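Small bins, clear tables – speaker notes
Prornley home organizing evening, February

Slide 4. Start with the table, before any talk about closets. Ask who ate at theirs last night. Wait for hands.

Say: most of what lands on a table is small and has no home. Toys, lids, little dishes. One soft bin within reach takes care of most of it. Mention the Wouters apartment – 27 loose things on the table at the first visit, 2 bins by the end. 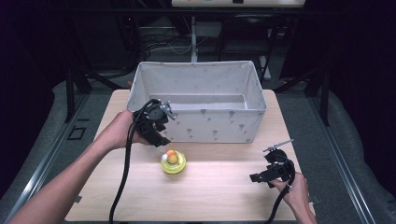
Oľga Ďurica
Home organizer, Prinport

Slide 5. Point out the fabric bin at the far edge of the table. It's empty, so people can see how the sides sag a little. Fine for toys, poor for paper.

Then the little yellow-green dish with the ball on it. Ask the room: one item or two? Let them argue. My answer is two – the ball goes in the bin, the dish goes back to its shelf.

Slide 6. Sizes. Bring out the 16-inch bin and pass it along the rows. Don't go into prices unless asked.

Slide 7. Homework is one table, around 300 seconds on the timer, every evening before bed. Handouts are by the door. Questions until 8.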